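Peel-and-stick wallpaper: does it last?

tansybed
13 Sep 2019
Thinking of doing the box room in one of those self-adhesive floral papers. The Clancombe range is 18 quid a roll and the shop says it comes off "cleanly, even after years". I rent, so that matters. Has anyone lived with it, or is it all sales talk?

gritstone_80
Sales talk. I did a hallway in June and two seams had lifted before the month was out. Paid 60 for the lot and ended up going round the edges with ordinary paste, so there goes your "removable".

mrs_plumbline
What was under it, gritstone? If it was fresh emulsion you hadn't left long enough, the paper isn't to blame. Mine has been up 2 years on old eggshell and hasn't shifted.

gritstone_80
Old silk, washed down with sugar soap. I did read the leaflet.

pelmet
I'd worry more about the pattern than the glue. Flowers on one wall can be nice. Flowers on three walls close in on you, and if the table covering is flowery as well it's a lot to sit in front of.

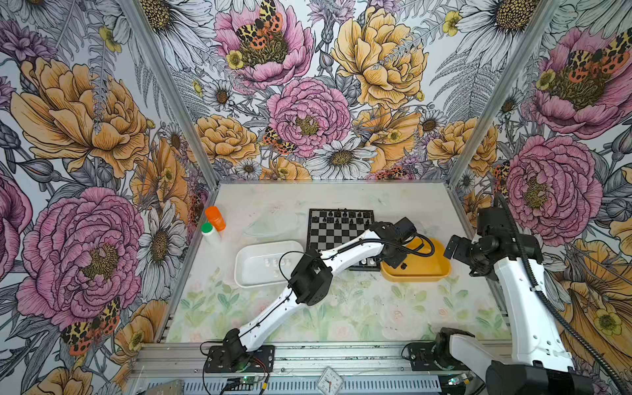

Floral paper on three sides, leaves and flowers on the tabletop too.

I could manage an hour with that. A whole winter — no.

mrs_plumbline
Can't agree. Small spaces take a busy print better than big ones do. It's plain magnolia that makes a box room look like a cupboard.

tansybed
Pattern doesn't bother me, losing my deposit does. Has anyone here peeled it off after a proper length of time?

oldladder
Yes, a Ladar one, in a bathroom. Came away in strips and took the top coat of paint with it. The landlord kept 80. I'd want to see this "cleanly" in writing.

mrs_plumbline
A bathroom is hardly a fair test, with all that steam.

oldladder
The packet said bathrooms were fine. That's rather my point.

gritstone_80
Buy one roll, stick a bit behind the door and leave it till spring. If the paint stays on the wall, I'll take some of it back — not the seams though.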